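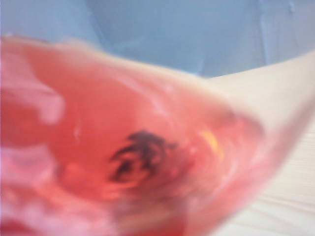 Do I need to soak these glasses before using them the first time? A rinse in warm soapy water is plenty, then dry them with a soft cloth so you don't get marks around the bowl.

That's the question I get more than any other about the Emwood stemmed glass, so I've stuck it at the top to save us all an email! I've been selling these from my little shop in Salstead since May and I drink out of one most evenings, so I'm not exactly neutral, but I'll try.

They come in boxes of two, 26 pounds the box, and postage is free if you spend over 40. The bowl is big and round -- bigger than you'd guess from the outside of the box -- and it's lovely for anything with a bit of colour to it. Cold fruit tea, cordial, a spritz, a light red if that's your thing. I'm a hibiscus person myself (a few petals, hot water, leave it in the fridge overnight, done) and it does look rather grand in a proper glass instead of my old chipped mug.

My favourite way to use one is with a pinkish-red drink and the bits left in. Some people strain theirs, and fair enough, but I like the way the colour goes from pale salmon up near the rim to a deep coral lower down, and I'm too lazy to go hunting for the tea strainer anyway.

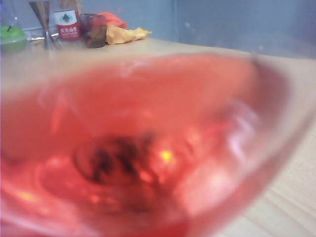
Oana Voicu wrote to me that she strains hers twice and still gets a bit of grit at the bottom, and asked if the glass would stain if she left it standing all night. Mine never has, and I'm terrible for leaving things by the sink. If you do get a tinge, fill the bowl with warm water and a spoonful of bicarb, go and watch something, and rinse it out afterwards.

A few other bits. Top rack of the dishwasher is fine but keep the stems from knocking together. No microwave please, and don't pour boiling water straight in! Let your tea cool in the pot first. They're too tall for my own kitchen cupboard, so measure your shelf if yours is a shallow one like mine.

I did stock the Arside glass for a while as well. Nice enough, straighter sides, a fair bit heavier in the hand, and I've got a few boxes left if anyone wants them -- just ask, they're not on the site any more.

Breakages in the post get replaced, just send me a photo of the box and the glass and I'll pop another one out to you.

14 shares | 3 comments

Pippin62
Got a box for my sister and ended up keeping them, oops. Is there a smaller size coming?

Ghaffari
Bicarb trick worked on my old teapot too, thanks. Would buy the heavy ones if you still have them.

marrowfield
Mine fit the cupboard with a finger to spare!

Contact | Delivery and returns | © Salstead Glass & Table | Back to top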